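Acta de la reunión de seguimiento – comparativa de pinzas y cámaras de muñeca
13 de octubre de 2026

Asisten: Gunnel Wikström (preside), Perrine Chauvin (ensayos) y quien redacta, que sigue sin encontrar a quién pasarle el cargo. Excusa su ausencia el representante de Makport, por tercera vez.

1. Acta anterior
Se aprueba sin cambios. Wikström pide que conste que la palabra «catastrófico», aplicada en julio al controlador Holmgren, era de Chauvin. Chauvin pide que conste que la mantiene.

2. Dedos y almohadillas
Chauvin presenta los resultados de la serie larga: 2000 ciclos de cierre con la pinza Clisari y otros 2000 con la Skadau, con la misma consigna de fuerza. La Skadau completó los suyos. La Clisari se paró en el 1923 con un error que el manual describe como «error». Se reanudó tras reiniciar el controlador y terminó sin más incidentes, cosa que a Wikström le parece peor que si se hubiera roto del todo.

Sobre los recubrimientos, la almohadilla rugosa sujeta mejor los objetos rígidos, pero se engancha en los tejidos y luego no los suelta. El proveedor lo llama «agarre persistente». Se acuerda repetir con telas la parte de la prueba que se hizo solo con piezas duras, y anotar el estado del borde de los dedos al empezar y al acabar cada tanda.

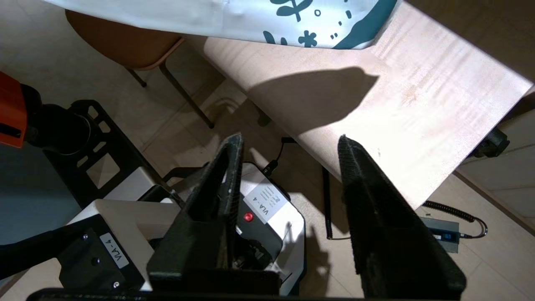
3. Cámara de muñeca
Se discute la inclinación del soporte. Con el ángulo actual los dedos quedan a la vista durante todo el recorrido, que es lo que se pedía, aunque en las mesas claras los reflejos confunden al detector de bordes. La sombra de la propia pinza también: en la última tanda el sistema intentó cogerla 4 veces. Chauvin propone bajar la exposición. Wikström propone bajar la persiana. Se aprueban ambas, empezando por la persiana, que no requiere presupuesto.

4. Controladores
Holmgren ha enviado una versión nueva del firmware. Las notas de la versión ocupan una línea y dicen «mejoras». Se instalará en un solo brazo hasta tener datos; el resto sigue como está. Chauvin comparará la latencia de cierre con los registros de julio – los que se conservan.

5. Ruegos y preguntas
Se recuerda que los cables de alimentación deben fijarse antes de mover un brazo. El recordatorio figura en todas las actas desde que existen actas.
Wikström pregunta quién pidió otro juego de adaptadores a Makport. Silencio general. Queda pendiente.

Acuerdos
– Repetir la serie con tejidos en las dos pinzas (Chauvin).
– Reclamar a Clisari una explicación del error más larga que el propio error (Wikström).
– Probar exposición y persiana, por separado y luego juntas (Chauvin).
– Próxima reunión: cuando haya resultados de las telas.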